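Wavex Hand-Held Gripper: Review After Two Months' Use

Reviewed by the Equipment Assessment Group, Erkcombe
844 views · 2 comments

The Equipment Assessment Group was asked in June to compare two hand-held grippers for the recording of manual tasks, with a view to purchase by the Erkcombe and Clancombe workshops. The tools assessed were the Wavex two-finger gripper and the Nasution parallel gripper. This review deals chiefly with the Wavex, which was the preferred tool at the close of the trial. Comparisons with the Nasution are given where they have a bearing on the decision.

Scope of the trial

Work was confined to soft goods: towels, napkins, pillowcases and table coverings. Operators were asked to fold, flatten, turn and move each item, and to begin again from a disordered state. Over the period 1,711 attempts were recorded, of which 942 were made with the Wavex and the remainder with the Nasution. Operators changed tools at midday so that neither gripper was used only by people who were fresh.

Handling and comfort

The Wavex is the heavier of the two and the difference is felt in the wrist after a long session. Its balance is good, however, and operators reported that they stopped noticing the weight once they had learned to rest the elbow. The Nasution is lighter but carries most of its mass forward of the hand, and several users found it tiring when reaching across a wide surface. Small hands were better served by the Nasution, whose grip is narrower. The manufacturer of the Wavex offers only one size, and the Group regards this as a fault.

Performance on cloth

The Wavex closes smoothly and gives a clear sense of when the fingers have met. On a single layer of towelling it took hold at the first attempt more often than the Nasution did, particularly at a corner. Thin cotton was less satisfactory. Both tools tended to pick up the table covering along with the item, and operators had to approach at a shallow angle to avoid this. The fault was more marked with the Nasution, whose fingertips are broad and flat.

Thick folds presented no difficulty to either gripper. Turning a towel over in one movement remained a matter of skill, and the Group saw no reason to prefer one tool on that account.

Camera and set-up

The camera supplied with the Wavex has a very wide view. It takes in the work surface and a good deal of the room besides, and straight edges bend noticeably towards the sides of the picture.
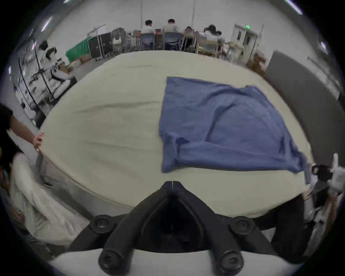 Does the wide view make the recordings harder to use?

Only slightly, provided that the lens is calibrated before the first session and again whenever the mount has been removed.

Calibration itself is simple, although the printed instructions are poor and omit the order in which the fixings should be tightened. The Nasution is better documented — its guide could be followed by a new member of staff without help — but its narrower camera frequently lost sight of the item when the hand was raised.

Recommendation

The Wavex is recommended for both workshops, subject to the purchase of a spare set of fingers for each unit. The Nasution should be kept at Clancombe for operators who find the Wavex grip too large.

2 comments · 942 shares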